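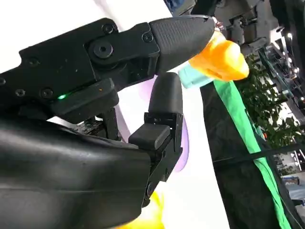

Gripper fingertips, with an orange object to the right.

May 20, 2023

Toolmarks, storage unit burglaries at Garton. Continued from the April pages.

Picked up the case again this morning. The detective brought in the second pair of bolt cutters, recovered from the trunk of a car in Inskip. Bag sealed, seal intact, initials match the form. Logged as item 238. The first pair (red handles, item 231) is still in the cabinet and I haven't changed anything about it.

What we have from the scene is four padlock shackles, all cut on the same side, and one hasp that was pried and not cut. The hasp is a separate problem and I'm leaving it for Nigel, who has the pry bar.

Item 238, before testing: jaws closed, one chip on the upper blade near the tip, rust at the pivot bolt. Some gray paint transfer on the outside of the lower jaw. Lifted the paint with a clean scalpel and put it in a fold before doing anything else. It goes to trace with its own sheet. Did not clean the blades.

Test cuts in lead rod first, three positions along the blade: tip, middle, heel. Marked the rod ends with a scribe so I know which side faced the upper blade. I got this wrong on item 231 in April and had to repeat the whole set, so this time I marked the rod before it went in the jaws.

Lead set looks fine. Middle and heel give clean parallel striations, not much to tell them apart at low power. Tip cuts show a raised line where the chip is. It repeats on every tip cut, and it shifts position a little depending on how square the rod sits.

Total lead cuts: 20. Casts of all of them in the tray, labeled.

Comparison scope. The old one, the 1974 stand with the newer camera on it. The left stage is drifting again. If you focus and walk away you have to refocus when you come back. I tightened the collar and it held for the length of one comparison. Bríd, if you are using it this week, check the left side before you shoot anything.

Shackle A against 238 middle: nothing I would call agreement. Shackle B, same. Shackle C has a raised line 1.1 mm from the edge that looks like the chip line on the tip cuts. Lined up the striations on either side of it and got a good run of them, then lost it where the shackle surface is pinched. Shackle D is too corroded on the cut face to say anything yet.
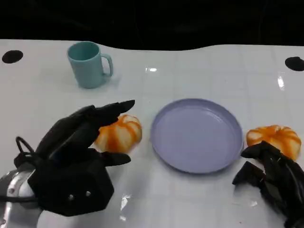

Went back to C after lunch with the light lowered and from the other side. The run of striations is longer than I first had it, and the spacing holds up past the pinched area. Took photos at both light angles. I'm not writing a conclusion on C until somebody else has looked at it without my notes. Nigel Entwistle has said he will do the blind check. Please nobody tell him which shackle I think it is.

Something to settle before the report: the shackles are hardened steel and the lead is not, so the blade sits differently when it bites. The Oltell padlocks are the same model as the four from the scene, and Kandmont has them in stock. Asked for six. If the chip line shows up on real shackles cut at the tip, I'll be happier with it. Cutting steel may also damage the blade further, so the steel cuts come last, after the blind check and after Bríd has cast the blade edge itself.

Detective asked whether one pair could have done all four. Told him I can't say that, and that A and B look different from C to me at this stage. He also wanted to know if 231 and 238 could both have been used. Possible, and I haven't compared A and B to the new casts of 231 yet. That is the next job.

Storage company's list of affected units came in with the paperwork. Unit 85 is on it twice, with two different lock descriptions. Called their office and left a message. It matters because shackle B is tagged as coming from 85, and one of the two descriptions is a disc lock, which B is not.

To do:
Cast the edge of 238 (Bríd Sheehan)
Blind check on all four shackles (Nigel)
A and B against 231, new casts
Clean D in the mild solution, photograph before and after
Chase the storage office about 85
Order more casting compound, one tube left

Both cutters back in the cabinet, locked, key signed in.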